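手帳を毎年買い替えるのをやめて、ノートとペンだけで一年を回すようになってから、ペンへの要求がどんどん細かくなってきました。そんな私がこの夏からずっと使っているのが、Prirnutitzの多色ボールペンです。7月に買って、今日が2018年11月30日。もう感想を書いてもいい頃だと思うので、まとめておきます。長いです。

まず軸のこと。持った瞬間に「あ、重い」と思いました。前に使っていたものがプラスチックの軽い軸だったので、最初の一週間は正直疲れました。ところが重心がかなり先のほうにあって、力を入れなくても紙の上で勝手に線が出てくれるんです。慣れてからは、前のペンに戻ると字がふわふわして落ち着かない!筆圧が強くて中指にペンだこができる人(私です)には、いちど店頭で試し書きしてみてほしいです。

色は4色入ります。私の組み合わせは黒、青、赤、それから緑。緑はほとんど使わないだろうと思っていたのに、読書ノートの引用を緑で書くことにしたら、これが後から読み返すときにすごく便利で、今では青の次によく減ります。引用と自分の感想が混ざらないだけで、こんなに読みやすくなるとは。

書き味は、するするというより「すーっ」に近いです。インクは油性で、出だしのかすれは少なめ。寒い朝に一回目の線がうすくなることはありますが、余白でくるくるっと回せばすぐ出ます。にじみもほとんどなくて、薄い紙のノートでも裏を気にせず使えています。ただし左手で書く友人のMacarenaに貸したところ、横書きだと手の側面に少し付いたそうです。乾くのが特別速いインクではないので、そこは人を選ぶかもしれません。

それから、これは声を大にして言いたいのですが、芯の入れ替えがとても楽です。軸の真ん中をひねって外し、古い芯を引き抜いて、新しい芯を止まるところまで差す。それだけ。以前のペンは先端の小さな金具を外さないといけなくて、机の下に転がして這いつくばって探したことが何度もありました。今回はそれが一度もありません。
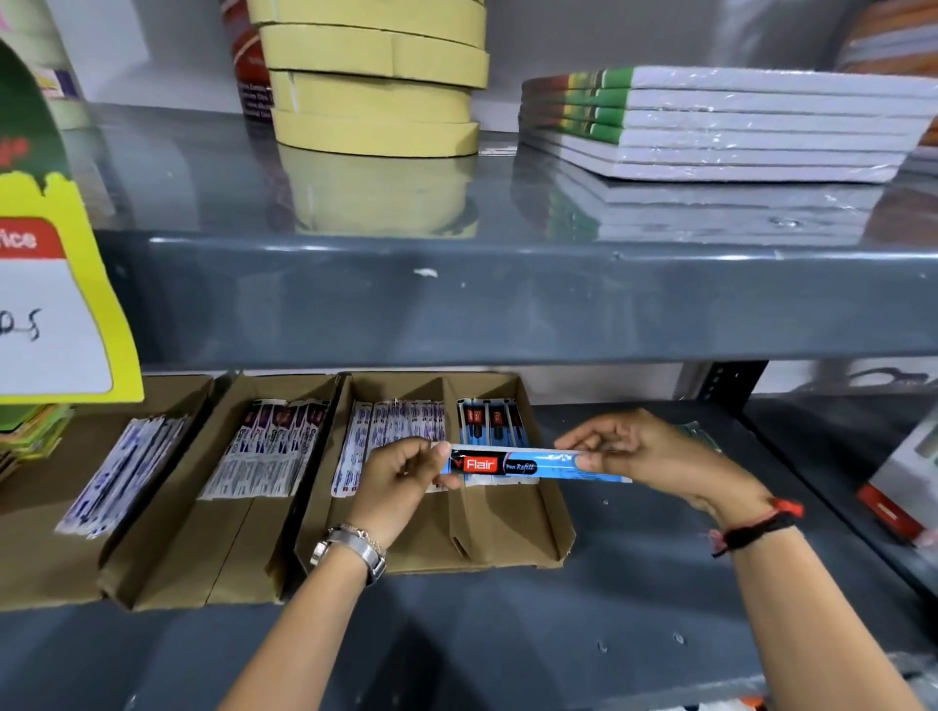 替え芯がどこで手に入るかも、長く使うなら大事なところです。本体がどんなに良くても、芯を買うために電車に乗るようでは続きません。私はだいたい近所の文具店で買っていて、黒と青はいつ行ってもあります。赤もまあ大丈夫。緑だけは切れていることがあるので、見つけたときに2本買っておくようにしています。値段は1本174円。消しゴムを買うついでに足せるくらいの額なので助かっています。ちなみに芯の太さは2種類あって、私は細いほう。太いほうも試しましたが、小さい方眼のマスに漢字を書くと「議」や「機」がつぶれてしまいました。宛名書きやカードには太いほうが気持ちいいと思います。

比較のために、Jõgiの多色ペンにも触れておきます。こちらは二年ほど愛用していました。軽くて細身で、手帳のペンホルダーにすっと入るのはJõgiのほうです。立ったままメモを取ることが多い人なら、たぶんこちらが合います。私は机に座って長い文章を書くことが多いので、軸の太いPrirnutitzに軍配が上がりました。ノートを3ページ続けて書いても、手首のあたりのだるさが全然違います。

気になるところも書いておきます。

ひとつめはクリップ。硬いです。厚手のノートの表紙に挟もうとすると、両手を使うことになります。少しずつなじんできた気もしますが、まだ片手ではうまくいきません。シャツの胸ポケットなら問題なし。

もうひとつは色を切り替えるときの音です。カチン、とけっこう響くんですよね。自宅なら気持ちのいい音なのですが、図書館の閲覧席で赤と黒を行ったり来たりしていたら、向かいの人が顔を上げました。それ以来、図書館では黒だけで書いて、家に帰ってから色を足しています。レバーを指で押さえながらゆっくり戻すと多少静かになります。

見た目の話をしていませんでした。私が選んだのは濃紺のつや消しです。毎日かばんに放り込んでいるので、口金のまわりに細かい傷が付いてきました。塗装がはがれたところはまだありません。指の脂も目立ちにくく、たまに柔らかい布で拭くくらい。つやありの白も最後まで迷ったのですが、妹が持っている白を見せてもらったら、やっぱりあちらもかわいい……。もう一本買う理由を探しているところです。

合わせているノートについて聞かれることがあるので、それも少し。今はMillthorpeの方眼を使っています。紙がほんのりざらっとしていて、このペンだと滑りすぎず、線の終わりがきちんと止まります。つるつるした紙だと私の字は流れてしまうので、この組み合わせに落ち着いてからは、走り書きでもあとで自分で読めるようになりました(前は読めなかったんです)。来年の分のノートも、もう同じものを買ってあります。

誰かに贈るとしたら、黒の替え芯も一緒に付けたいです。減りがいちばん早いのは、やっぱり黒なので。

追記:消せるタイプの芯は入るのかという質問をいただきましたが、私は試していません。長さの合わない芯を無理に押し込むと、中のばねを傷めそうで怖いです。試した方がいたら教えてください。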